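Working practice for simulated grasp trials: revision 2

The revised practice note for simulated pick-and-place trials takes effect at both Borkel sites in September. It replaces the note issued with the first Skerkomell licences and applies to any trial whose results will be cited in a cell risk assessment, a customer acceptance file or a change request. Exploratory runs are exempt, provided they are stored in the exploratory area and are not quoted anywhere else.

The full text is in the document register. This item covers the clauses that have changed and the points raised most often during the comment period.

Scope

The note covers two-finger parallel and linkage grippers handling rigid, open-topped articles: mugs, tumblers, cups, small bins and similar. Suction tooling stays under the Vörös cell procedure. Soft articles are out of scope until the contact model in Skerkomell has been checked against bench data, and that work has no date.

Trials run on the Jurnen benchmark set may be cited only if the object files are unmodified. Several teams had rescaled the drinkware to suit a particular gripper opening and kept the original object names. A rescaled object is a new object. It gets a new name, a new entry in the object log and its own baseline.

Defining a trial

A trial begins when the arm leaves its home pose and ends when it returns there or when the time limit expires. The earlier note allowed a trial to be started from a pre-grasp pose. That option has been withdrawn for cited results. Starting from pre-grasp hides approach collisions, and approach collisions were the most common finding when simulated sequences were repeated on the Vörös cell.

Object pose must be randomized over the whole declared work area, including rotation about the vertical axis. For handled articles the handle may point in any direction, including toward the base of the arm and toward any neighbouring fixture. Excluding awkward handle directions is permitted if the production cell has a physical feature that also excludes them, and that feature must be named in the trial record.

The minimum number of trials for a cited success rate is now 2000 per object and gripper pair. Failed trials are not to be rerun with the same seed and a different outcome substituted. If the simulator crashes, the trial is recorded as void, the seed is kept and the void count is reported beside the success rate.

Grasp classes

The previous note recognized one class for open-topped articles, which combined body grasps and wall grasps. The two behave differently and are now reported separately.

Class A, body grasp. Both fingers are outside the article and close on its outer surfaces.

Class B, wall grasp. One finger is inside the mouth and one is outside, with the wall between them.

Class C, handle grasp. The fingers close on the handle only.

A combined rate may be given in a summary, but the class rates must appear on the same page. A policy that reaches a good combined figure by choosing Class B nearly every time may be unsuitable for a cell in which the mouth of the article must stay free of tooling. This applies to all food-contact work. Class B is not permitted for food-contact articles at either site, in simulation or on hardware, unless the finger covers have been approved for that use.

Clearances for Class B

Most of the comments concerned this clause, and its wording has been tightened.

4.1 Before closing, neither fingertip may be in contact with the rim, the inner floor or the handle.

4.2 The inside finger must stop short of the inner floor by at least the clearance given in the gripper sheet. The clearance is measured from the lowest point of the finger, including any pad or fastener that projects past the tip.

4.3 Linkage arms, knuckles and the palm count as tooling. A trial in which a linkage touches the rim is a failure even if the article is lifted and placed correctly. This has been disputed. The collision shapes supplied with the simulator leave out the outer linkage on two gripper models, and older results obtained with those shapes can't be cited. Replacement shapes are in the shared library.

4.4 Closing speed is limited to the value on the gripper sheet. Do not raise it to fit the time limit. If the time limit is too short, ask for a different limit.

4.5 After lifting, the article must be held for the full dwell period before transfer. Slip during the dwell is recorded even where the grasp survives.

Rendering and camera views

Physics results don't depend on rendering, but camera-driven policies do, and reviewers rely on stored views when they classify a grasp. The following now apply.

5.1 A wrist view is to be stored for every trial at the moment the close command is issued. Fixed views are optional.

5.2 The shadow setting must be recorded. Low-resolution shadow maps give stepped or toothed shadow edges on flat surfaces. Policies trained only on such images have picked up on the edges in at least one internal case, so cited trials must include a second lighting setup with a different shadow setting.

5.3 Object meshes may be simplified for rendering. Visible faceting on curved rims is acceptable if the collision mesh meets the tolerance in the object log. The two meshes are checked separately – a smooth render says nothing about the collision mesh.

5.4 The gripper must be rendered in full. Making it transparent or removing it from the wrist view is acceptable for debugging and not for cited trials, as it gives the policy a view of the object that the real camera will not have.

5.5 Neighbouring fixtures and containers must be present in the model, at their real size and position, even when they take no part in the task.

Classifying a trial from the wrist view

The reviewer assigns the class from the stored view and compares it with the class logged by the policy. Disagreements go to a second reviewer. During the pilot, 152 trials on one mug model went to second review, and almost all were borderline cases in which the rim was hidden behind the tooling. Where the class can't be settled from the wrist view, the contact log decides.

For a Class B trial, the reviewer should be able to trace the rim into the gap between the fingers, and to see the inside finger against the interior of the article. The inner floor need not be fully visible. The view alone is never evidence of clearance under 4.2, as the distance between fingertip and floor can't be judged from above.

The position of the handle relative to the fingers is also noted, using "near", "opposite" or "side". Reviewers should use only these terms. Free-text notes such as "handle OK" can't be searched and will be returned.

Class B, mug, wrist view: 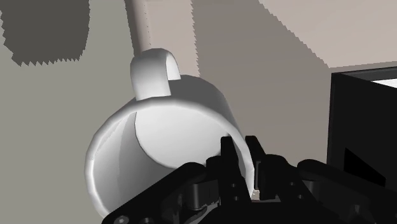

Transfer to hardware

A policy may move to the Vörös cell once the class rates, void count and lighting setups have been reviewed. The first 50 hardware grasps are run at reduced speed with an operator at the enabling device, one article at a time, and with no stacked or nested articles in the work area. Any contact between a linkage and a rim stops the sequence. The sequence restarts from the first grasp after the cause has been recorded.

Hardware results are kept apart from simulated results in all reports. Please don't average them. A table that mixes the two will be sent back, whatever the footnote says.

Ceramic articles need the catch tray fitted and the lower guard panel closed. Enamelled steel may be substituted for ceramic in the reduced-speed sequence if the outside dimensions match, but wall thickness has to be declared, and a Class B result on thin steel does not carry over to a thick ceramic wall.

Existing records

Results cited before the revision remain valid for the files in which they already appear. They may not be carried into a new file without being rerun. Records made with the older linkage shapes will be flagged in the register, and owners will receive a list. Teams that no longer need a flagged record should close it.

Open items

Wording for articles with lids has been held over. The draft treats a fitted lid as removing Class B altogether, and one reply asked for an exception for lids with a central opening. Comments on this should quote the clause number.

The tolerance for collision meshes on handles is also under review. The current value was set for the outer body and is probably too loose for the inside curve of a handle, where a coarse mesh can close up part of the opening and make a Class C grasp look impossible. Until a separate value is issued, check the handle opening by hand and enter the measured gap in the object log.

Copyright Borkel Automation Practice Newsletter | Contact the standards desk | Back to top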